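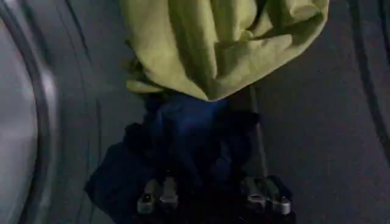

Wrist camera view, dark blue garment in the gripper, yellow-green one lying on top of it.

Is the Gramix laundry unloading kit worth the money for a small shop?

Posted by foldingtable_6 on Sun 30 March

I run a wash-and-fold place and we have been offered the Gramix kit through a dealer called Vergara. The quote is $3,469 for the gripper, the wrist camera and the software. The arm is extra, and so is the stand. The dealer says it will empty a front-loading washer "without supervision" and put everything in a cart.

The picture is one they sent with the quote. To me it looks like the gripper has hold of one thing and a second thing is bunched up with it. I asked what happens when it grabs two pieces and was told the software handles it. I asked how and got the brochure again.

Has anyone here run one of these day to day? I don't need it to be fast. I need it to leave nothing behind in the drum, and I need it not to tear up customers' clothes. I would also like to know if the metal fingertips are the only choice.

spincycle_west

We had one on trial for 4 weeks last July. It's okay. Towels were fine, shirts mostly fine. Socks no. Dark stuff against a dark drum it kept missing until we put a lamp by the door. Didn't buy it.

drumroll

I'd go slower than your dealer wants you to. A few things from having looked after a similar setup (ours is a Momolach gripper, so take the details with some salt).

Two pieces coming up together is normal with wet laundry and isn't a problem if all you want is a full cart. It becomes a problem if you sort or count by piece. Ask Vergara straight out if the kit counts grabs or garments. Ours counted grabs and called them garments, and it took us far too long to catch on.

A picture of a good grip tells you very little. What matters is whether the cloth makes it past the door rim, and long sleeves love to catch there. Ask for video of a whole load, start to finish, with no cuts. Better yet, take a bag of your own worst laundry to their demo and stand there while it runs. If they say no to that, I'd stop talking to them.

On the fingertips, I can't speak for Gramix. We bought soft covers for ours and they helped with knits, but they wore out fast. Get the price of spares in writing - ours were $200 a set, and that was not in the first quote either.

"Without supervision" should also be in writing, with a number of stops per load next to it.

prukusine_fan

Look at Prukusine instead, much better support. Haven't tried their laundry one but the box-packing one is great.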